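Zwischenbericht Projekt Litier, Teilvorhaben 2: Datenerhebung mit handgeführten Greifern
Stand: 28. Januar 2018
Berichterstatterin: Jummai Idahosa

Gegenstand des Teilvorhabens ist die Frage, ob sich Greifstrategien für gedeckte Tische aus Vorführungen mit handgeführten Greifern lernen lassen, ohne dass bei der Aufnahme ein Roboterarm beteiligt ist. Die Posen beider Greifer werden über Markerwürfel oberhalb der Griffe bestimmt.

Im Berichtszeitraum wurden 669 Vorführungen aufgezeichnet. Davon mussten 162 verworfen werden, überwiegend wegen verdeckter Marker bei gekreuzten Unterarmen. Die übrigen Sequenzen sind segmentiert und liegen im Projektarchiv. Die Tischdekoration wurde nach 14 Vorlagen variiert; Tischdecke, Läufer und Geschirr wechseln unabhängig voneinander.

Das auf dem Zwischenstand trainierte Modell greift starre Objekte zuverlässiger als weiche. Bei flachen Tellern wird die Annäherungshöhe weiterhin zu niedrig geschätzt. Die Ursache liegt nach jetzigem Stand in der Kalibrierung zwischen Würfel und Greiferbacke, die nach jedem Backenwechsel zu wiederholen ist. Das Verfahren dafür wurde mit Karakaya abgestimmt, die schriftliche Fassung steht noch aus.

Abweichungen vom Arbeitsplan: Die Übertragung auf den zweiarmigen Versuchsstand bei Braviver verschiebt sich auf September. Die Mittel für AP 3 werden entsprechend später abgerufen, eine Aufstockung wird nicht beantragt. 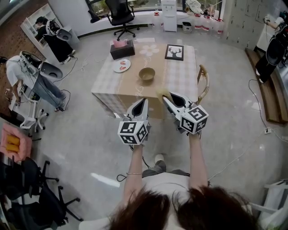
Abb. 1: Beidhändige Vorführung am gedeckten Tisch, Markerwürfel an beiden Greifern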